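Against the Single Firmness Number

Mattress retailers have settled on a scale from one to ten and most buyers have accepted it. A mattress is a six, or a seven and a half, and the customer is invited to know which of these they are. I think the scale should be dropped from shop labels altogether and replaced with measured values, even if the measured values are harder to read. The present arrangement gives the look of a measurement to something that was never measured.

Firmness, as a sleeper meets it, is made up of several separate properties. The first is how far the surface sinks under a given load. The second is how quickly the resistance rises as it sinks. A deep soft layer over a stiff core and a uniform medium foam can sink by the same amount under one body and behave quite differently under another. The third is how fast the material recovers when the load is taken away, which matters to anyone who turns over in the night. A single figure can't carry all of these. It doesn't even say which of them it is trying to carry.

Foam makers know this. The trade has long tested foam by pressing a flat plate into a block and recording the force needed to reach a set depth. The test can be repeated at a second depth and the two results compared. A purchasing manager at a furniture factory would not buy foam described as a seven. He would send it back and ask for the sheet. Somewhere between the factory gate and the showroom floor the sheet is thrown away and the seven appears in its place.

Mwangi Were, who spent most of his working life cutting and bonding foam at Gurstead before he went over to testing, put the case to me in fewer words. The number on the label, he said, is set by whoever writes the catalogue, and it is set by comparison with the rest of that catalogue. If a firm sells 3 models, they will be a four, a six and an eight. If it adds a softer one, the four may become a five without a gram of material having changed.

The body on top is the other half of the matter. Firmness is a relation between a surface and a load, and the label reports only one side of it. A child barely compresses the comfort layer and lies, in effect, on whatever the top inch is made of. A heavy adult goes through the same layer and rests on the core. Both may be told they are lying on a six. For a bed that passes from one member of a household to another, as many do, the figure describes neither user.

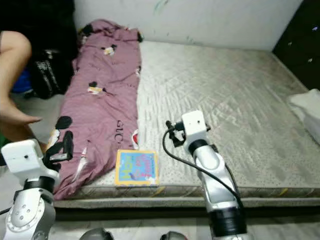
Support underneath is ignored as well. The same mattress on a sprung base, on slats and on a solid floor gives three different results, and slat spacing alone can alter the feel at the hips. I have seen no shop label that states what the mattress was resting on when its firmness was decided. A measured value would have to state it, as any test report has to state its conditions. That requirement would be useful even if the buyer read nothing else.

Then there is time. All foams soften, and much of the softening comes early. Repeated loading breaks some of the cell walls and the material gives more easily afterwards. Covers stretch. Fibre layers pack down where the shoulders and hips go and stay high in the middle, so that a ridge forms between two sleepers. A figure given for the new article tells the owner little about the one they will have after 5 years. Test houses can simulate this by driving a roller over the surface thousands of times and measuring again. The second reading ought to be printed beside the first.

The usual objection is that ordinary people don't want newtons and millimetres. Erick Lema, who sells beds at Trutden and with whom I have argued about this at some length, holds that a customer faced with a table of forces will walk out and buy from the shop next door. He may be right about the first month. But people buy tyres, light bulbs and winter duvets by measured quantities, and few of them could define the units. They learn that a bigger figure means more of a certain thing, and they compare. What makes this possible is that the figure means the same on every label, whoever printed it.

He has a better objection, which is that lying on a bed for ten minutes tells the customer more than any table. I agree that it tells them something. It tells them how the top layer feels to a person in outdoor clothes, awake, in a warm shop, after lunch. Viscoelastic foam in particular changes with temperature, and a sample that yields pleasantly in a heated showroom can feel like a board in an unheated bedroom in January. A growing share of mattresses are in any case bought compressed in a carton, unseen.

My proposal is modest. Each label should give the force at two stated depths, the base used, the temperature of the room, and the same two forces after a stated number of loading cycles. Five lines of small print would hold it. Makers who wish to add words such as 'medium' may do so underneath, provided the word is tied to a published range of the measured values.

The cost would be small for any firm that already tests its foam. It would be larger for firms that don't, and I would not regard that as an argument against it.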